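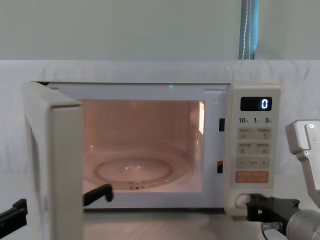
Two arms and a microwave with its door open. One is on the door side, the other is down at the controls.

I work in the test room at Hatix in Brunundale, where we check countertop microwaves before a model gets signed off. Door cycles, buttons, displays, latches. A thread on what changed for the people in the room when the arms came in.

12 replies · 31 shares

Before the arms, a door test was a person on a stool. Open, look, close, press, write it down. A sheet had 400 lines on it and you did the sheet. Then you stood up and found out what your shoulder thought of it.

There were two of us on doors, me and Slamet Tjoa. We traded at lunch because pulling and pressing hurt in different places.

Neither of us lost our job. I'm putting that near the top because it's the first thing my family asked. Slamet moved to writing up faults in January. I stayed in the room and I run the arm bench now.

"Run" means I set the unit on the table, line it up, start the program, watch the early cycles closely, and go back over whatever it flags. It is a lot more looking and a lot less pulling.

4 replies · 9 shares

The program is called Grotar. Our name for it, not a product you can buy. Yoga Ngui wrote most of it. Opening a door by hand takes no thought at all. Writing down what your hand did takes weeks, and a fair amount of it was Yoga standing behind my stool asking me to do it again, slower.

Things I had never noticed about my own work until I was asked:
I use my other hand to steady the body of the oven.
I let the door go before it's all the way open.
I listen for the latch more than I look at it.

That last one was a problem. Grotar doesn't listen to anything. So the latch sound stayed with me. I do a hand check on every unit before it goes on the bench and another when it comes off.

Placement matters more than it used to. If a unit was a little crooked, I just reached a little differently. Now I square it up first and check it from the wrist camera before anything moves. 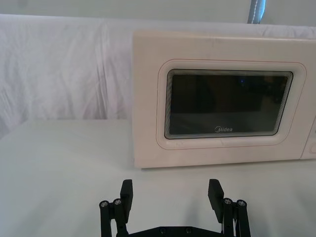 Zeeshan Orakzai asked in the replies whether it's lonelier. Yes, some days. With two people on doors there was always somebody to complain to about a stiff hinge. I eat lunch with Slamet still, but he's in the other building and we talk about reports.

7 replies · 5 shares

The pay question, since a few of you sent it to me privately. My grade went up one step when I took over the bench. It took 6 months to come through and I had to ask more than once. If your shop is bringing in arms, get the new job title in writing before they're bolted down.

Training was two afternoons. I would have liked more. Most of what I know about clearing a stopped run I learned from Ratih Lumbantobing on the early shift, who keeps her own notebook. The official guide covers how to start. Her notebook covers the rest.

What I got better at: describing a fault. "Feels wrong" was good enough when Slamet was next to me and could try it himself. It isn't good enough in a report. Now I write which cycle, which button, how far the door was.

What I got worse at: telling a bad hinge in ten pulls. I used to be sure. I don't pull enough doors anymore to stay sure. I asked for one hand session a week so I don't lose it completely, and Syahrul Teoh agreed to put it on the schedule. It gets bumped when we're busy.

3 replies · 11 shares

The sheet is still 400 lines. The difference is that at the end of it I can lift my arm over my head to get my coat.

One more thing about pace. I thought the bench would push me to go faster. It's more that it doesn't stop when I would have. I used to take a break when the sheet hit the bottom of a page. Now I have to decide to take one, and for the first few weeks I didn't. We set a timer - it was Ratih's idea - and the whole room gets up when it goes off. 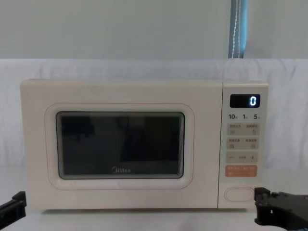 Door shut, display at 0, an arm on each side.

Someone asked if I'd go back to the stool. No. I'd take a second person on the bench though, and I've put that in writing too.

I'll add to this if the hand sessions stick. Chin, our other site, gets its own bench next, and I've been asked to go over and show them how we line units up. I'm bringing a copy of the notebook.

18 replies · 42 shares
Print this thread | E-mail this thread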